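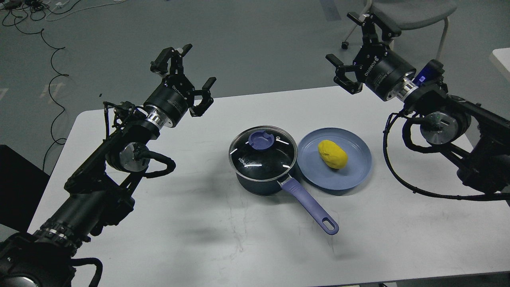 # About Wurkell

Wurkell writes and checks operating rules for two-armed robots that handle everyday household items. We are based in Ogundipe and have worked from the same building since we opened. Our clients are small labs, colleges and a few manufacturers. We don't sell robots and we take no commission from anyone who does.

## What we do

Most of our work goes into the Grelus rules, a set of bench procedures for kitchen tasks such as lifting lids, moving food and shifting cookware. The current edition was issued on December 12, 2018 and has 25 rules. Some of the ones we get asked about most:

- One arm works at a time unless the task sheet names both. The other stays raised with its gripper open.
- A glass lid may be held by the rim or by the knob. The sheet must say which, and the operator doesn't change it partway through a run.
- Pan handles are turned toward the near edge of the table and kept clear of both arms.
- Nobody reaches over the table while the arms are powered.
- Dropped or chipped glass ends the session. The table is wiped down and checked before work starts again.

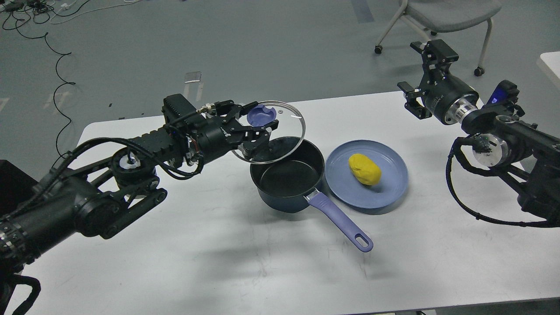
Plurkel wrote to us that the rim rule was too loose, and that a thin metal edge ought to have its own force limit instead of sharing one with plastic lids. We agreed. A separate limit for glass is in the draft going out for comment in February.

## How we check

Each rule is tried on the bench before it is published. The lid procedures took 1348 logged runs, and every failed run was kept in the record with a short note on the cause. Labs that adopt the rules can ask for a site visit, and we leave a written report with the colour-coded task sheets.

## Getting a copy

The rules are free to read at our office or by mail. A printed binder costs $25 including postage within the country. Comments on any rule are welcome, in writing, with the rule number at the top.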